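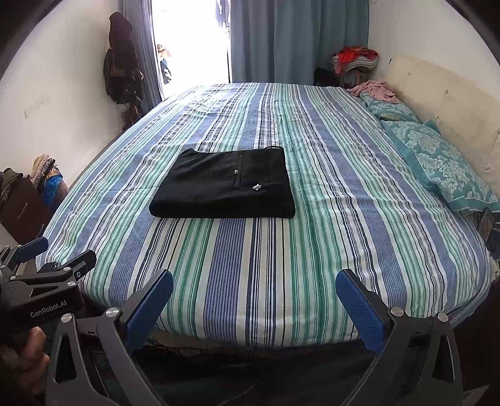 **Kagiso Hlongwane**
List moderator, Home Chores & Machines

Hi everyone,

Sorry for the slow reply. I've had Silviu's message sitting open since early May, and I kept starting an answer and then going off to fold my own laundry, which I suppose counts as research. I'm quoting the part I want to talk about and trimming the rest, as the archive is getting hard to read with everybody's full signatures in it.

Silviu Dumitrescu wrote:

> I have to push back a little on the mood here. We have been told for years that
> laundry is next. The Morelli arm can put a shirt on a board if you hand it the
> shirt flat, by the collar, facing up. My mother-in-law would like to know who
> is going to do that part. On our floor at Fakis we run two cells that pick and
> bag towels, and they are wonderful, and they stop dead when a towel arrives
> with a corner tucked under. Then one of us walks over and untucks it.
>
> So my question for the list: is there any chore in an ordinary house that you
> would leave to a machine today, walk away from, and not check?
>
> Silviu

It's a fair question and I'd like to give it a proper answer, or at least a long one.

My short list of things I'd walk away from is the same as it was when I joined this list: the dishwasher, the washer, the dryer, and the floor vacuum as long as the dog's toys are up. Every one of those works because somebody does the awkward bit at the start and the awkward bit at the end. I load it, it runs, I empty it. Silviu's towel cells sound like cousins of the same family, and I don't say that to be rude about them (I'd love to see them some day, if Fakis ever lets visitors in again!).

Folding is the awkward bit all by itself. Think about one black garment on a bed with a striped sheet. It's about as friendly a case as a bedroom will give you – dark cloth on light stripes, plenty of space around it, a surface at a decent height. Even so, the mattress gives when you press on it, the sheet wants to come along when you pinch the cloth, and the daylight from the window is strong enough to wipe out half the room. Black fabric is also miserable to look at. Once it's folded, the layers all run together, and you have to find the edge of the top one by a seam or a bit of shine. I do that with my thumb and never think about it.
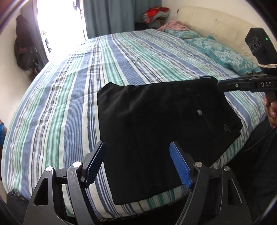
*Two hand-held grippers at the bed, one of them with a corner of the black cloth pinched and lifted.*

Lifting one corner is the step I'd ask all of you to pay attention to when you watch demos. Did the fingers get one layer or all of them? Did they take the duvet too? The Lomeo folks posted a run of 505 pickups last winter, and what I liked was that they wrote down the misses by type. Most were double layers. The next biggest group was the bedding coming up with the shirt, and I laughed out loud, having done that myself with a fitted sheet and a sock.

What makes me more hopeful than Silviu is that people are now working with actual bedrooms, with bags hanging on the wall and clothes heaped at the far end of the bed, and the pillows wherever they landed. When I first wrote to this list, everything was a gray table and one washcloth. I tried the Jumgate folder on a table like that and it managed 8 out of 9 washcloths. Then I moved it to my guest bed and it managed 2, and one of those I'd call generous.

So, Silviu, my answer is no, not yet, for anything made of cloth that starts in a heap. I'd happily let a machine have a go while I was in the room with a cup of coffee, and I'd refold whatever needed it. For your towels, have you tried a small puff of air at the infeed to flip the tucked corners? We did something like it years ago with napkins, and it helped more than the new camera did – though it was loud, and we did lose a few napkins behind the radiator.

Would anybody else care to add to the walk-away list? Window cleaners, lawn mowers, litter boxes, I'm open to all of it. Please trim your quotes.

Warmly,
Kagiso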